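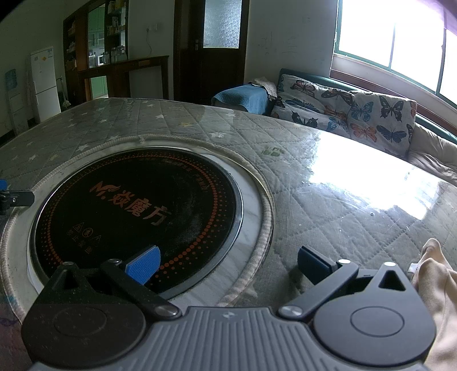 These tips are for people who keep a bit of cryptocurrency themselves, with the recovery words written down somewhere in the house. They assume you already have a wallet set up. Prices aren't covered here, and neither is what to buy.

## Writing the words down

Do it at a clear table with the door shut and your phone in another room. Use a pencil or a proper archival pen. Ordinary biro fades, and gel ink runs if the paper gets damp.

Number every word. Write in capitals, one word per line, and leave a gap between lines so that a smudge only spoils one of them. When you've finished, read the list back against the wallet screen from the bottom up. You skim less that way.

Don't lean on a notepad. The sheet underneath takes the impression, and it can be read with the side of a pencil. A piece of glass or a baking tray will do instead.

Make 2 copies. More than that and you start to lose track of them.

## Where to keep them

- Keep them out of the kitchen. Steam gets into drawers, and the drawer with the takeaway menus is the one everybody goes through.
- Lofts get too hot in June and too damp in winter for plain paper.
- A small document safe is fine if it's bolted down. Check the fire rating before you buy. Mine was rated for 8 minutes less than the box suggested, once I'd read the leaflet.
- One copy should live at a different address, in a sealed envelope signed across the flap.

Zulmira Ramalho wrote in to say she puts hers inside a freezer bag with the air pressed out, then in a second bag folded the opposite way. I've copied her. Change the bags when they go cloudy.

If you'd rather use metal, a stamping kit and a steel plate cost less than most people expect. Practise on scrap first, on a solid bench. I set mine on a paving slab in the garage, and it still took me two evenings to get the letters in line.

## The wallet itself

I use a Zullo, which is about the size of a car key. Any make wants the same care:

- Store it with its cable, in a tin with a lid.
- Charge it every few months if it has a battery.
- Wipe the contacts with a dry cloth. No sprays.
- Update it only from the maker's own page, typed in by hand. Never follow a link in an email.

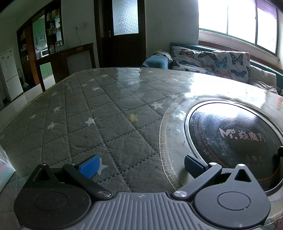 ## Keeping the paperwork

You'll want a record of each purchase and sale for tax. A lined book is enough, with columns for the date, the amount, the price in pounds and the fee. Akanda lets you download a statement, so I print that on the first Monday of the month and staple it in.

Small fees add up. I went through an old book and found 108 separate entries, most of them fees on tiny transfers I could have made in one go.

## Telling someone

Pick one person and tell them that the wallet exists and where to find the envelope - not the words themselves. Put it in a letter with your will. Unathi Shabalala asked whether it was worth the bother for roughly 3,000 pounds. I'd say yes, and the letter takes ten minutes.

Check the envelope once a year. If the flap has been opened, set up a fresh wallet and move everything across the same day.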